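Vandik handheld: progress report to Scanlon, covering the period to September
From: Aled Bowen, Cleltumby

Work on the Vandik has reached the point where it switches on every time we ask it to. I know that was promised for the spring. I would only say that the spring version of that promise was made by someone who had not yet met the power button.

Display

The second supplier's panels arrived and 467 of them passed inspection, enough for the pilot run with a small pile left over for dropping. Brightness is fine. Colour is fine if you hold the thing straight, and slightly mournful if you don't. We have asked for a better film on the next lot and been quoted a price that I have put in the annex, where it can do less harm.

Battery

The cell now lasts 36 hours in ordinary use, against a target of 40 in the original plan. Ordinary use means messages, maps, a bit of video and the sort of idle prodding we all deny. Turning down the radio when the tablet is face down would probably close the gap, but Drivanora's firmware people want to finish the charging fixes first, and having seen the charging I agree with them.
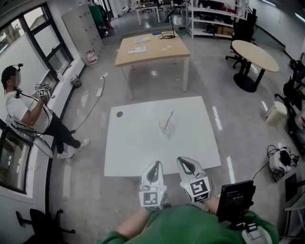
The casing has gone through two changes of mould since my last report. The first cured the creak. The second cured what the first had done to the volume keys. Both were paid for from the contingency line, which is now a good deal shorter, though it hasn't vanished. I don't expect a third change – I have written that down here so that it can be read back to me.

Software

Drivanora delivered the new build in August, a fortnight behind schedule and a good deal better than the one before. The keyboard no longer covers the box you are typing in. Updates install overnight without asking five separate questions, although the clock still shows the wrong hour afterwards until you open the settings and look at it sternly. That one is logged as minor. My wife's alarm did not think it was minor.

Money

We are within budget overall and over it on tooling. Travel is well under, mostly thanks to a cancelled supplier visit that I was rather looking forward to.

Next period

Pilot assembly begins once the charging fixes are signed off. We need Scanlon's decision on the screen film before then, as the order takes around six weeks. The revised schedule is attached, and replaces all the earlier revised schedules.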